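Sugden Computer Collection: Questions and Answers

Do you take every old computer?
We take desktop towers, laptops and screens. Printers we cannot accept at the moment. The towers may be newer or older, but not made before 2000, as for these we have no spare parts.

Where can I bring it?
To our counter in Saltholm, at the side entrance of the Kekov building. Large donations, more than 6 machines, should be announced by e-mail first.
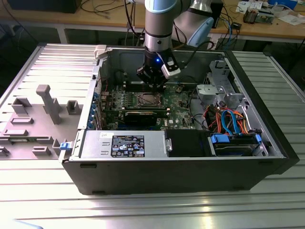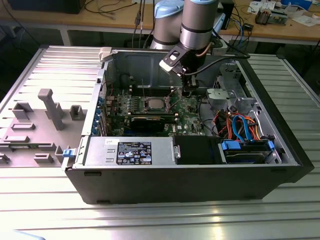
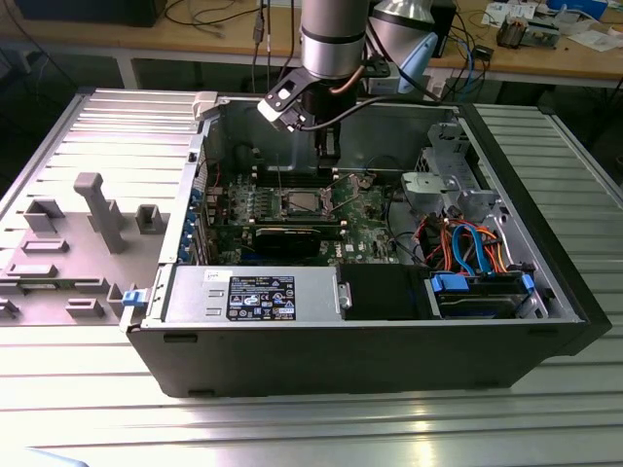
Must I remove my data before?
It is better if you do it. Copy what you want to keep and then sign out from all your accounts. If you prefer to take out the hard disk yourself, you are welcome to do so. On many towers the side panel comes off in one piece, as with the grey one lying to the left of the case, and you can lay the computer on its side while you work. Please put the panel back before you bring it.

Do I get money for it?
No, but you get a receipt. Last January we passed 800 machines to schools through the Holach fund.

Who answers my other questions?
Sandra Sedgwick. She replies normally within 3 working days.

Last changed: March 28, 2020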